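Forums > Live Music > Tours and Gigs > Surnesa autumn dates

Surnesa autumn dates
Posted in July by vlindemann

Surnesa have put up four UK dates with Moradi supporting. The Rarell is the smallest at 300 standing. Tickets go on sale Thursday at 10am. I'm going for that one.
Volker Lindemann

pedalboard_pat
The Rarell holds 244 now. They lost part of the floor when the bar was moved. It will sell out before lunch.

hollowbody
Can't get excited. The last record was mixed so flat you could hardly hear the drums, and they played it front to back on the spring tour. Moradi were the better band both nights I went.

vlindemann
Disagree. The slow songs on Drellier are the best things they've done, and they were much louder live. I was stood by the desk, though, so that may have helped.
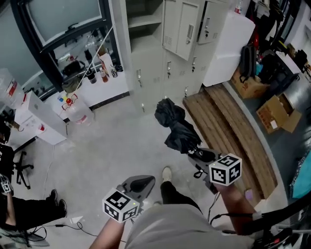

pedalboard_pat
Are Moradi playing all four dates?

tinroof
All except the last one, where the support hasn't been named yet.

hollowbody
Then I'll do the first night and leave before the encore. 400 cap room, decent sound, and the last train is after eleven.

tinroof
You'd miss the old single if you did that. They only play it at the end.

hollowbody
I've heard it enough.

Recent threads
Moradi: second album
Drellier on vinyl, which pressing?
Earplugs for small rooms
Spare tickets and swaps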